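Foam lined cases for small bits – worth it?
Storage and Tidying > General

ruthnuttall
Apr 19, 2020
I'm sorting out the small black things that end up loose in drawers. I've got an open-topped tray now but am thinking of a hard case with foam in the lid and metal clasps, same sort as this one. The label is at one end and the coloured stripes, green, red and yellow, are at the other.

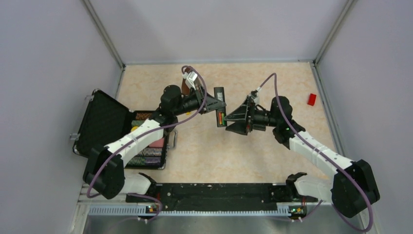
Re: Foam lined cases for small bits – worth it?

cwragg
Worth it if you carry it about. For a drawer it's a waste of space. Mine is a Pendus and the lid takes up as much room again when it's open.

lacey_h
Disagree with Callum. Mine lives on a shelf and I've had it 9 years. The foam keeps dust off and things don't rattle. I put everything in label end up so I can read it without lifting it out.

cwragg
You can do that in a tray.

lacey_h
Not if the tray gets knocked on the floor.

Kha Hứa
I go by the coloured marks instead. Labels are too small for my eyes, but red and green I can pick out from the doorway. So I'd have them stripes up – the opposite of Lacey.
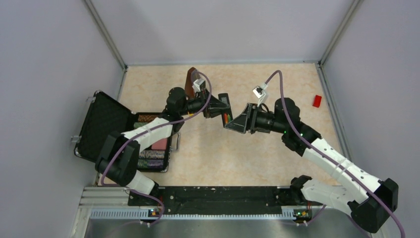
It only works if every item has the marks at the same end. Half of mine don't, so those go in a separate box from Ornwood.

ruthnuttall
Thanks all. I'll try label up first. Does the foam in the lid go crumbly?

lacey_h
Mine hasn't. Keep it off the windowsill.

cwragg
Mine has, after about four years in the van.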